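Manipulation software sync - minutes
Tuesday, 2.30pm, small meeting room plus dial-in
Present: perception, planning, control, tooling. Ondix on the line for items 1 to 3, dropped off after that.
Apologies: Mutico (will send comments on the log format by email)

Actions from last time
Sim container rebuild - done. Licence renewal for the mesh tool - still with purchasing, chase. Tidy up of the config repo - not started, carried over again. Gripper driver timeout - see item 3.

1. Cup grasp in sim
Planning has the new grasp sampler merged to the Geraghty branch. Rim grasps only for now, one finger inside the cup and the rest of the gripper outside. Side grasps are behind a flag, off by default, please leave it off until the collision margins are sorted.

Two-cup layout is the standard test from here on, green is the target and blue is the distractor. Older single-cup layout stays in the repo but no more time spent on it. Agreed.

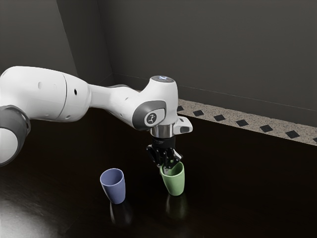

Main failure is still the approach. Planner is happy to come in over the top but the last bit of the descent clips the rim if the cup pose is a few mm out. Control wants the final descent handed over to the compliant controller sooner. Planning would rather fix the pose. Went back and forth on this for too long. Outcome: try the early handover first as it's a one line change, report back.

Ondix asked if the sampler knows about the second cup at all. It does, but only as a padded cylinder, so when the cups are placed close together it throws out grasps that would be fine. Padding to become a parameter. Tapered mesh instead of the cylinder would be better, low priority.

2. Perception
Sweep over 2803 rendered views finished overnight. 59 views where the pose estimate landed on the wrong cup. Most of those have the arm between the camera and the target. Reflections in the dark tabletop are the other culprit, segmentation grabs part of the reflection and the mask comes out too tall, which drags the estimated base down through the table.

Options discussed:
- clip the mask at the table plane before fitting (cheap, do this one)
- retrain with glossier surfaces mixed in (later, needs GPU time)
- swap the table for a matte one in sim. Rejected, the customer bench is shiny and we'd only meet the problem again on site

Question whether colour is doing all the work in telling the cups apart. Probably. Perception to run a batch with both cups the same colour and see how bad it gets.

Depth noise model still the old one. Ondix offered theirs, need to check what licence it's under before anyone copies it in.

3. Control
Gripper driver timeout traced to the command queue, not the driver. Stale close commands were piling up when the planner replanned mid approach. Queue now gets flushed on replan. Needs a proper test, at the moment its just been run by hand.

Controller gains in sim and on the real arm have drifted apart. Somebody changed the sim ones in August and didn't log it. Going forward gains live in one file, both sides read from it, changes go through review like anything else. No objections.

Singularity warning near the wrist: only shows up with the cups at the far side of the table. Parked.

4. Tooling
Jellik replay viewer is usable now, scrub bar works, joint plots line up with the video. Still crashes if you open a log with no gripper topic. Fix coming. Request for a side by side mode so two runs can be compared, everyone wants this, goes to the top of the list after the crash.

CI: nightly sim suite takes too long and the queue backs up into the morning. Currently 30 scenarios. Planning went through and flagged 19 to keep nightly, the remainder move to a weekend run. List to be circulated before the change goes in, shout if your favourite is being dropped.

Random seeds must be written to the log header. Two bugs this month couldnt be reproduced for want of a seed. Mutico's log format proposal has a field for it anyway so do it that way.

5. Move to hardware
Not yet. Control would like a go on the real arm with one cup and speed capped. Perception not keen until the mask clip is in. Agreed to hold until the clip is merged and the nightly suite has had a clean week. Safety checklist to be updated in the meantime, current version still refers to the old gripper.

6. Any other business
Naming: "target frame", "grasp frame" and "tool frame" are being used for three different things in three different repos. Tooling to write one page and put it on the wiki. Comments on the page please, not in chat.
Render machine is getting full, delete your old sweeps.

Actions
Control - early handover to compliant controller, numbers by next meeting
Control - automated test for queue flush, single gains file
Planning - padding as parameter, circulate nightly scenario list
Perception - mask clip at table plane, same-colour cup batch
Perception - check licence on Ondix noise model
Tooling - Jellik crash, then side by side. Seeds in header. Frames page
Tooling - chase purchasing re mesh tool
All - config repo tidy, your own folders at least
Control - safety checklist

Next meeting same time, same room. Closed 3.40pm.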